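Stovside Boards > Joints and Bones > Cartilage treatments

Thread: Kanaujia scaffold for knee cartilage, anyone buying this?

wobblyknee
My physio passed on a handout for the Kanaujia scaffold, a little collagen plug they seed with your own cells and put into the hole in your cartilage. The clinic in Lorkden is taking names for January. The handout says 262 patients and "excellent integration". Integration with what? I've read it twice and can't find a pain score anywhere. I'm 50, one bad knee, still working on my feet all day. Before I put my name down I'd like to hear from someone who isn't selling it.

Firouzeh Parsa
I sat through the information evening on 11th July. The talk was mostly MRI slides. They do look nice, the defect fills in and you get a smooth surface. I asked how many of the people with smooth surfaces could take stairs without pain, and the surgeon said those results were "being analysed". Fine, but then don't put "excellent" on the handout.

tibial_plateau
That's a bit harsh. Imaging comes first because it's ready first. Pain and function scores need a couple of years to mean anything. If they'd put out six-month pain scores you'd all be in here saying it was too early.

Firouzeh Parsa
I would, yes. I'd also say it's too early to be taking names.

marrowmind
Small correction to the first post. As I understand it the cells aren't all "your own cells" in the sense people think. They take marrow from the hip, spin it down and use the concentrate. Only a tiny share of that is stem cells. The Kelemis group did theirs with cells grown in the lab for weeks, so you can't borrow their results for this one, and the handout does exactly that in the second paragraph.

wobblyknee
I didn't know that. So it's two different treatments under the same heading?

marrowmind
Same idea, different dose, different prep. Whether it matters to your knee I couldn't tell you, and I doubt they could either. I'm slow with replies this week.
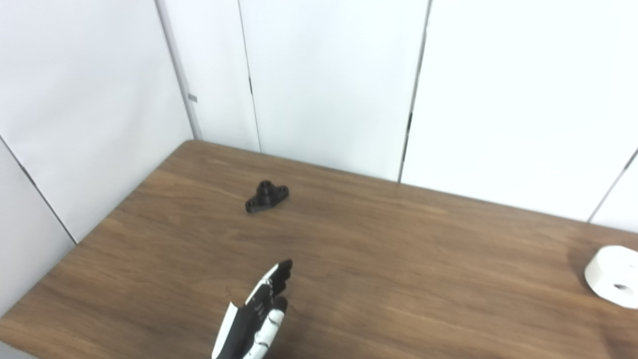
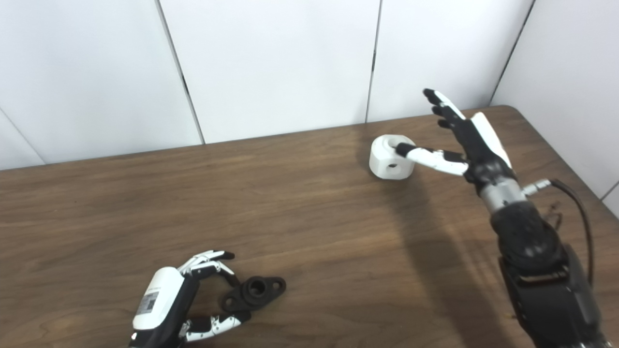 Asuka Kubo
My problem with all of these is the comparison group. Drill a few holes in the bone and let it bleed, and plenty of people feel better for a while with no scaffold at all. Rest them, give them nine months of decent physio, and more feel better again. If the 262 weren't set against anybody, the number tells you they were busy. Did anyone at the evening say what the control was?

Firouzeh Parsa
Their own earlier patients. Older group, different surgeon for most of them.

Asuka Kubo
Then I wouldn't count it as a comparison.

tibial_plateau
You can't blind people to an operation, and not many patients will agree to a coin toss on their own knee. Historical controls are what you get in this field. I had a scaffold (different brand) six years ago and I cycle to work.

Asuka Kubo
Glad it went well, I mean that. People have been randomised in cartilage trials before, though, so it can be done. It costs more and takes longer.

gravelpath
What does it cost the patient? My quote for something similar had up to 9 follow-up visits on top and the rehab brace was extra. Nothing about that on the website.

wobblyknee
Price on application. I've emailed. I've also asked for the pain scores, the size of defect they treat and how many needed a second operation. Will post whatever comes back.

marrowmind
Ask about age as well. A lot of these studies stop at 50 and you'd be right on the line.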